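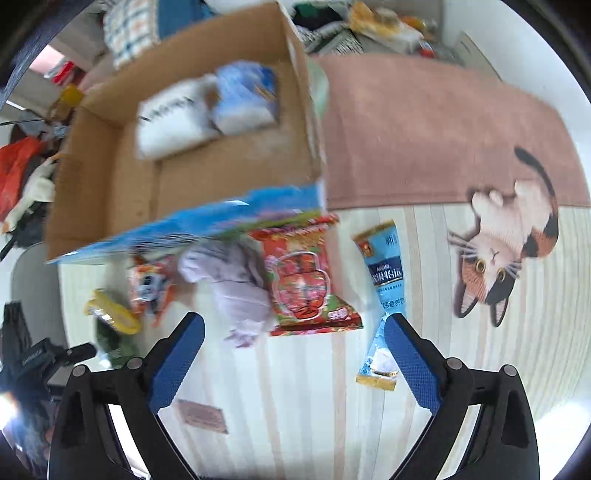
The Intermission Wants Its Seat Back

Somewhere in the third hour of Spanos, with the siege still unresolved and a large soda making its presence known, I started thinking fondly of the intermission. I am old enough to remember the tail end of them. The lights came up, a slide told you to visit the lobby, and a few hundred people stood and rubbed their knees together in silence. It was a humble sort of civic ritual and we let it go without a fight.

Movies, meanwhile, kept growing. Spanos is a fantasy epic about a salt trader who becomes a king, then a ghost, then a somewhat different king. It is gorgeous, and it runs long enough that I watched a man two rows down finish a full dinner, nap, and wake up in time to ask his wife who the woman on the horse was. She didn't know either. She had been in the restroom when the horse showed up.

At the Plolley, the single-screen theater where I see most things, they have decided to do something about it. Anything over 3 hours now gets a break, whether the filmmakers planned one or not. The house picks the spot. For Spanos they cut in right after the bridge goes down, and when the lights came up that Sunday the audience made a sound I haven't heard at the movies in years. It was people talking to each other. Half of them had theories about the ghost. The other half were already in line.

Distributors are not in love with this. The people behind Spanos sent the Plolley a stiff letter about the integrity of the work, which would carry more weight if the same work weren't going to be available in a few weeks on a phone, where it can be paused for a delivery, a barking dog, or a sudden interest in other movies. The theater wrote back politely and kept the break.

You can see the argument on the other side. A film that has been built as one long breath shouldn't be made to cough in the middle. I felt that way about Ferkar, the submarine picture, where the whole point is that you can't get out. Stopping it for popcorn would be like adding a window. Ferkar also runs well under two hours, though, and I have noticed that directors who talk the most about tension tend to be the ones who know when to go home.

The trouble lies with the long ones that aren't a single breath at all. They are 4 episodes in a trench coat. You can feel where the credits used to be. Flurkidmont, last winter's three-generation saga about a family of clockmakers, practically begs for a curtain when the grandfather dies, and goes instead to a shot of a lake that lasts so long I began to suspect it of being an intermission for people who were too proud to ask for one.

Money comes into it, of course. A break means fewer showings in a day, and the big chains would sooner sell you a reclining seat than let you out of it. The Plolley has the advantage of 79 seats and very little to lose. On the Spanos weekend it sold more at the snack counter than it had all month, most of it in those ten minutes.

So I would like the studios to put the breaks back in themselves, and to do it well. Write toward them. Give us a cliffhanger and a bit of music while we shuffle out. The old roadshow pictures treated that moment as a gift, and some of their best scenes are the ones just before the lights come up - the vow, the burning city, the door opening on somebody we thought was dead.

As for Spanos, I went back a second time, to a multiplex across town with no break. I skipped the soda. I still don't know who the woman on the horse is.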